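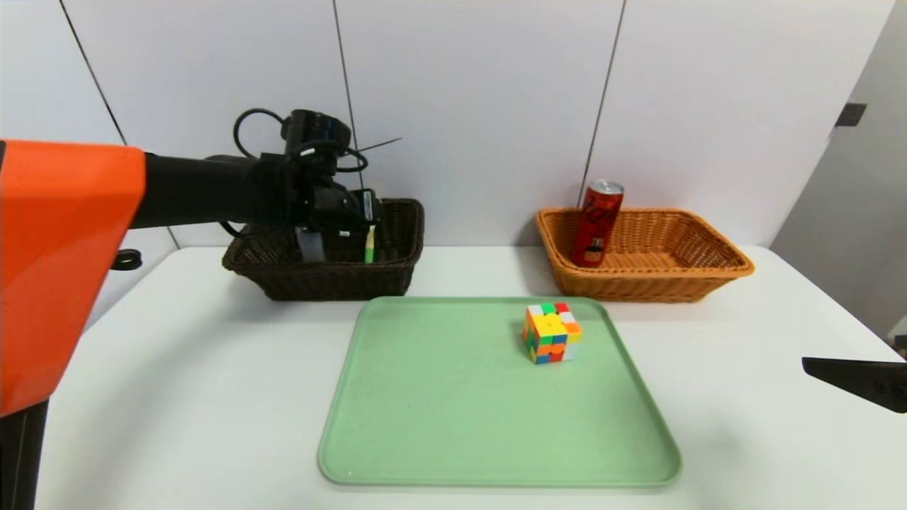
The tray and both baskets, cube still unsolved

Two baskets and a tray: how do you lot split things up?

wickerwitch
Posted 2026-06-25

Hello all, long time reader of the storage board, not much of a poster. I've finally got a clear white table against the panelled wall in the back room and I want it to be the place where all the odds and ends get sorted before they go upstairs. Photo's at the top of the post. So far I've got a shallow green tray at the front, a dark brown wicker basket behind it on the left and a more orangey brown one on the right.

My plan (such as it is) was: tray for things in use this week, dark basket for stuff that belongs in another room, orange basket for food and drink bits that haven't made it to the kitchen. Hence the red can standing in it. The puzzle cube is in the tray as it gets picked up every time someone sits down, and then put back in a worse state than before.

What I can't decide is whether the tray is pulling its weight. It takes up the middle of the front of the table and most of the time it's got next to nothing on it. Would you keep it, swap it for a third basket, or put the baskets IN a bigger tray? Budget is small, I've already spent more than I meant to on the wicker.

Also, does anyone else find the two browns annoying together? I bought them months apart and thought they'd match. They do not match.

plumduff
Keep the tray! An empty tray is lovely. You can pick it up with everything on it and walk off, which you can't do with a basket full of odds and ends without it all rolling to the middle. I have one by the front door and the whole house runs off it, keys, post, the dog's lead, the lot.

The browns don't bother me at all, I'd have said you'd done it on purpose.

hallcupboard
Going to disagree with plumduff I'm afraid. If a thing's mostly empty it's in the wrong place. I had a big flat tray on my sideboard for 2 years and all it ever did was collect receipts. Took it away and the receipts went straight in the bin where they should have gone in the first place. I'd lose the tray, pull the baskets forward and enjoy having some table back.

Only thing I'd say is the orange basket looks very wide for one can. A tall thing in a wide open basket is going to lean and then it's going to fall over, mine always do. Is it leaning already or is that just how the photo's come out?

wickerwitch
It's leaning a bit, yes. I put it up at the left end thinking the side would hold it. The sides flare out though so there isn't anything for it to rest on properly until it's tipped over a fair way.

Fair point about receipts. I've not had the tray long enough for it to go bad, but I can see it coming.

oatcake_annie
Tall things want a tall container. I know it's obvious but I went years putting bottles and cans in low baskets for the look of it and then swearing at them. A plain square bin, the Cama ones do me fine, fits inside most wicker baskets and you can't see it unless you're stood right over. Put that at one end of the orange basket and your can stays up, and you've still got the rest for packets and whatnot.

plumduff
Ooh I like that. I've used cut down cereal boxes for the same job but they go soggy if anything leaks.

tidyish
I'm on team tray but I think you've got it back to front. Baskets in front where you can reach in, tray behind for the things you want on show. The cube's the only nice looking thing you've got out (sorry!!) and it's a shame to have it down where your elbows go.

hallcupboard
Then you're reaching over two baskets to get to the tray though? That'd drive me up the wall by teatime.

tidyish
They're not that high! And you're only reaching for a toy, you're not cooking a dinner over it.

hallcupboard
The top of that can is well above the rim. Sleeve, can, floor. I'm just saying.

biscuit_tin_bev
Can I ask where the green tray's from? I've been after one in that pale dull sort of green for ages and everything in the shops is either mint or bottle green. I paid £15 for one from Wada in June last year and it came out of the box practically turquoise. Sent it back.

wickerwitch
Bev, no idea I'm sorry! It came in a box of kitchen things from my aunt's when she moved. There's no name on the bottom, I've just been and looked. It's got rounded corners and a thin little raised edge if that helps you search. The colour's a bit flatter than you'd expect, quite restful.

biscuit_tin_bev
Typical, the good ones are always somebody's aunt's. Thanks for looking x

marrowman
Coming at this from the other end, what's meant to be in the dark basket? You've said "belongs in another room" and I think that's where it'll all go wrong. I had exactly that basket. It was a black hole. By Christmas it had a bicycle pump in it, three odd gloves and a library book I'd already paid for. Now I have one small one per person with their initial on, and if it's full they get no pudding.

wickerwitch
Ha, the no pudding rule might work on him but it wouldn't work on me. I did wonder about one each. We could do dark for me and orange for him, and then the colours not matching would be useful for once.

plumduff
THERE you go. Problem solved and it cost you nothing.

oatcake_annie
Except then where does the can live?

wickerwitch
In his. It's his can.

tidyish
While you're at it put a liner in the wicker. Doesn't matter which, I've got the Nekik cotton ones and an old pillowcase and the pillowcase is better. Crumbs get down in the weave and you'll never get them out, even with the thin bit on the hoover. Bare bottoms are fine for magazines and no good for anything with a wrapper.

hallcupboard
Agree with tidyish for the first time in 362 posts.

marrowman
Pillowcase gets my vote too. Tuck the open end under so it doesn't flap over the rim, and choose one you don't mind ruining.

biscuit_tin_bev
Please don't cover up the braided rims, that's the nice bit! Liner inside only.

wickerwitch
Right, thank you all, plenty to be getting on with. I'm going to try it like this for a fortnight: tray stays at the front, one basket each, liners in both, and a square bin inside the orange one for anything tall. If the tray fills up with receipts hallcupboard gets to say told you so.

Does anyone know if the Plusent bins come in a narrow size? The Cama ones look a touch wide for the end of my basket and I'd rather not buy two lots.

oatcake_annie
They do a narrow one, it's listed under bathroom for some reason. Measure across the bottom of the basket before you order and not across the top, with those flared sides you'll be well out. I've got a spare in white if the postage isn't silly, I'll message you.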